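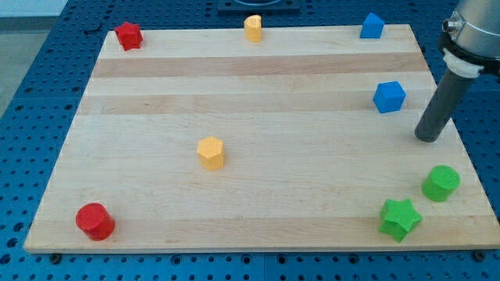

Assistant, Block and Board Testing (part-time, fixed term)

Skeseck, Graltport site
Start: June
Hours: 10 per week, in two blocks
Reports to: Test Room Lead

Summary

Skeseck develops shape and color sorting sets for early learning and for hand rehabilitation. A set consists of small plastic blocks in a few colors and several shapes, plus a flat wooden board on which the blocks are laid out, picked up, grouped and returned. We are looking for one assistant to prepare layouts, run handling checks and keep the block stock in order during the current test round.

The post is suited to a person who can do repetitive table work accurately and who writes things down at the time they happen. Previous experience with toys or therapy products is useful but is not required.

Background to the work

The current set uses red, yellow, blue and green blocks. Shapes include a five-pointed star, a cube and a cylinder with a cut side. Each shape behaves differently on a board. A cube stays where it is put. The star can rest on a flat face or stand on its points, and the two positions are recorded separately. The cut cylinder will roll if it is put down on its curved side, and the direction of the cut has to be noted on the layout sheet.

The test round has two parts. The first part concerns the blocks: edge finish, color match between batches, and whether a shape can be told apart from its neighbors when seen at an angle from a seated position. The second part concerns the board: surface friction, wear along the near edge, and whether the tan bands in the wood affect how well the yellow blocks stand out. Boards with an even color and boards with darker bands are both in use. The assistant will work on both parts.

Duties

Layouts. Set out blocks on the board according to a numbered sheet. Some sheets specify an ordered row, others a loose spread with no two blocks touching. Positions are checked against the sheet before the layout is signed off. A layout that has been bumped is cleared and set again from the start. It is not corrected by eye.

Handling checks. Carry out the pick, turn and place sequence for each block in the layout, using the dominant hand first and the other hand second. Record slips, tips and rolls in the log. A block that leaves the board is recorded as a drop, including when it lands on the table next to the board.

Sorting and stock. Return blocks to their trays by shape, then by color. Replace any block with a chipped point or a scuffed face. Trays are labeled with the batch letter and must not be mixed. Mixed batches were the main cause of lost results in the previous round, and the labels have been made larger.

Board care. Wipe the board with a dry cloth at the start and end of each session. Damp cloths are allowed only on the last session of the week, after which the board is left uncovered to dry. Check that the board sits level and does not rock. Report any lifting of the strips or roughness along the grain.

Records. Complete the session sheet before leaving the room. Entries are made in ink. Errors are struck through with a single line and initialed.

Work with participants. In the second half of the round, adult participants will use the sets under the direction of the Test Room Lead. The assistant resets the board between turns and does not give instructions or hints. This includes hints given by looking at a block.

Working conditions

The work is done partly seated and partly standing, at a table of fixed height. Room lighting is kept constant during a session and the blinds stay closed. Sessions last two hours with a 10-minute break at the midpoint. Food and drink are not permitted in the test room — a kitchen is available across the hall. Jewelry on the hands and wrists is removed before handling checks, and long sleeves are rolled back.

The room is quiet and the work is done largely alone. Music and headphones are not permitted, as the assistant has to hear blocks tip or drop.

Requirements

Normal color vision, with or without correction. A short color arrangement test is given at the interview.
Full use of both hands for small objects. Applicants who have a condition affecting grip are welcome to apply for the participant list instead (see below).
Legible handwriting in English.
Ability to follow a written procedure without changing it. Suggestions for changes are welcome and are collected at the end of each week.
Availability for both weekly blocks throughout the round. The first block begins at 9 a.m. and the second at 1 p.m., on different days.

Desirable

Experience with inspection, packing, lab support or stock control.
Basic spreadsheet skills. Session sheets are typed up once a week and checked against the paper copy.
Familiarity with the Trurkeck layout notation. Training is provided for those who have not used it and takes 5 hours, paid at the normal rate.

Terms

The appointment is for 7 weeks. An extension is possible if the second batch of boards arrives late, and would be agreed in writing. Pay is hourly at the Skeseck assistant rate, which is stated on the application form. Travel costs to the interview are repaid on production of a ticket or a mileage note. Parking at the Graltport site is limited, and the bus stop at Butt is a short walk from the rear entrance.

Selection

Applicants who meet the requirements will be invited to a practical interview. The interview consists of a layout task, a sorting task and a short conversation. In the layout task the applicant is given a board, a tray of blocks and a printed sheet, and sets out the blocks as shown. The task is not timed. Accuracy of position and color is scored, as is the way in which an error is noted on the sheet.

How to apply

Send the completed application form and a one-page work history to the Skeseck office at Graltport. Please do not send photographs or certificates. Mark the form "Block and Board" so that it reaches the correct tray. Forms are read in order of arrival, and the post will be filled when a suitable person is found.

Participant list

Persons who wish to take part in the sessions as users may ask for the participant form at the same address. Participants must be adults and attend twice. A fixed payment is made after the second visit. Staff of Skeseck and members of their households cannot take part, and the same person cannot hold the assistant post and be on the participant list.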